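Pre-purchase check, Galanis bench cell, December
Checked by: Mekdes Kumsa. Budget holder: Harish Jaiswal

## 1. Work surface

- [x] Top is flat and has a matte finish. OK for the new cell.
- [ ] Top clean. Small specks on it, wipe down before the next run.
- [x] Cutting board has a metal handle. Add the handle to the clearance drawing before Grikberg quotes the fixture.

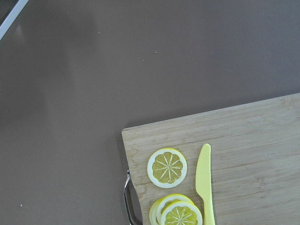 ## 2. Task items

- [x] Toy knife is plastic. No blade guard needed in the quote.
- [ ] Spare lemon slices. We have one set of 4. Order 3 more sets.

## 3. Equipment to buy

- [ ] Wrist camera cable. Strain relief is missing from the Birgate quote. Ask for it in writing.
- [ ] Emergency stop, second button. Quoted at $2,692 with wiring. Harish wants another price.
- [x] Floor anchors. Already in stock.

Comment (Kumiko Uchida): lead time on the stop button is 10 weeks, so please decide before the arm is ordered.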